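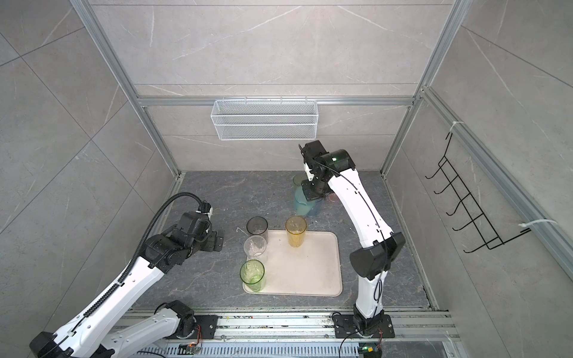 Cell 2, cups and tray, right arm over at the pitcher.

October, cups again

Started a bit after 9. Coffee first, then homed both arms twice, since the left one came up with its elbow offset off by a hair the first time and I didn't feel like finding out later what a hair does at the fingertips. Second homing was clean. Darren, if you see the same thing, just power cycle the left and do it over, don't touch the offset file. I touched the offset file in the spring and we all remember how that went.

So, what I'm after this week. The cup policy we trained over the summer (Olell, the small one) is pretty good at grabbing a cup and pretty bad at deciding which arm should do it. If a cup is clearly on one side it's fine. If it's anywhere near the middle, the two arms both start, both hesitate, and then they hover there like two people trying to go through the same door. Tia calls it the doorway problem and I've started calling it that too, so that's what it is in the logs now: tag "doorway".

The idea Saeed and I came up with is really simple. We keep the same network and the same demos, but we add one extra output that says who owns the object, left or right, and we hold that choice for a while instead of letting it be re-decided at every step. Call it the sticky owner. The hold length is the thing to tune. Too short and we're back at the doorway, too long and an arm that has obviously lost its chance keeps on reaching and the other one just sits.

Training set is the Flerdale set plus what we've collected here. After I threw out the ones with sync gaps that left 1723 demos. I relabeled ownership by script: whichever gripper closes on the cup first owns it, going back to the last time both grippers were open. Ross checked a batch by hand and mostly agreed with the script, except for handovers, where it's a mess. A handover has two owners by definition! I've left those in with the label masked out, so they still train the motion but say nothing about who goes. Neville thinks we should just drop them. I'd like to keep them for now because they're the only demos we have where the arms get close to each other on purpose, and I think we need that.

Retrained overnight on the Wiltmont box, 2000 steps of warmup and then the usual schedule. The ownership loss drops like a rock early on and then just sits there flat, which I don't love. Could be the labels are easy except for the middle, and the middle is the only part I care about. Note to self: plot the loss for middle cups separately before getting excited or depressed.

First runs this morning, no hold at all, just to have a baseline on the same day with the same lighting. Doorway almost right away. Both arms came in over the tray, both slowed down, and the left one gave up and went back toward its rest pose. Then it came back. Then the right one gave up. I let it go on longer than I should have, it's kind of hypnotic. Did the whole baseline block that way and saved everything under ellwood/baseline_b, not baseline_a, which is the old camera mount and should really be deleted at some point (not by me, not today).

Then hold length 10. Much better, and you can see it without any plots. One arm commits, the other backs off to a waiting pose and stays there until the first one is finished.

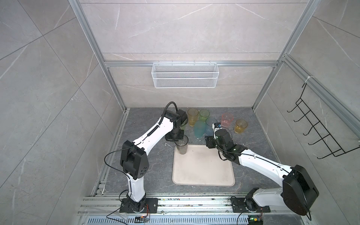
The waiting pose is still too close in for my taste. It's whatever the policy has picked up from the demos, and people who teleoperate tend to park the idle arm right over the work where it's handy for the next move. Makes sense for a person, but it means that the working arm has to route around it, and twice this morning the forearms got near enough that I had my hand on the stop. No contact either time. I'd rather fix that in the data than bolt on a hand-written retreat, so Tia is going to record a set with the idle arm parked farther back and we'll see how few of those we can get away with.

Other things I noticed while babysitting:

The smoky gray cup is harder than the colored ones. I can't prove it yet but I'd bet lunch on it. Dark see-through plastic on a dark floor, with a pattern on the floor on top of that – the depth camera has very little to go on, and the approach is wobblier at the end, lots of little corrections before the fingers close. The yellow one it just goes and gets. When we report per-object results we should split that out and not let the yellow cup carry the average.

Placement on the tray is sloppier than the grasping. It opens a touch early near the rim. I looked at the demos and, well, so do we. Several of mine have the cup going down half on the edge, so that one's on me. I'll redo my worst ones.

The ownership output flips at a funny moment. When the owner lets go of a cup, the prediction swings over to the other arm for a few steps even when the next cup is right next to the one that just finished. With the hold on, that turns into the wrong arm going for it, and it's stuck with that decision for the full hold. My guess is it has learned that people alternate hands. Saeed's suggestion is to ignore the output for a short bit after each release and only then latch it. Easy to try, one line more or less, so I'm doing that before anything fancier.

Also the controller dropped a frame or two when the logging disk got busy, around lunch. Moved the video writing to the other drive and it went away. If your run has a stutter in it from before then, it's the disk and not the policy.

Counting baseline and hold runs together the folder has 347 episodes in it now, which is enough to do the first real comparison. Labeling outcome by eye tonight, success, doorway, wrong arm, dropped, other. Ross will label the same ones without seeing mine so that we have some idea of how much we disagree. Please don't look at my spreadsheet, Ross.

To do next:
release delay before latching, then rerun hold 10
longer hold, same cup layouts
loss plot for middle cups only
Tia's parked-back demos
sweep the rail, there's grit all over it again
ask Neville if he still wants the handovers out once he's seen the numbers

Left the arms powered down and the cell free from 4 on. Darren has it after me.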